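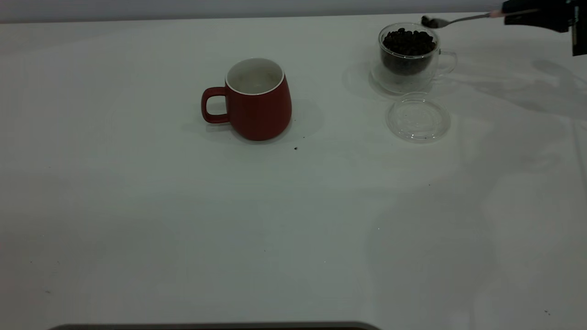
right, Gakthorpe bus changes. the 13 stops at Essien Road from Monday and thats it, no more hospital run. found out from a poster!!
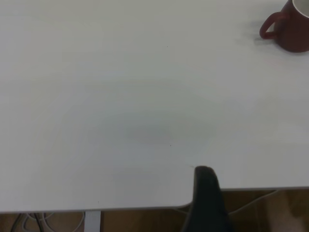

rang the council, on hold for ages, then cut off. Waltraud has 176 names on the petition already – we need 200 by Friday

paper copies at the library and Seraina's shop. pls sign even if you drive

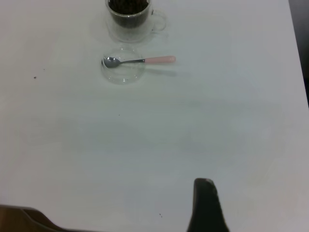 meeting is 7pm, church hall, side door. Bring a chair if you can mange it. I'll do coffee, proper beans like the ones in the glass mug – no instant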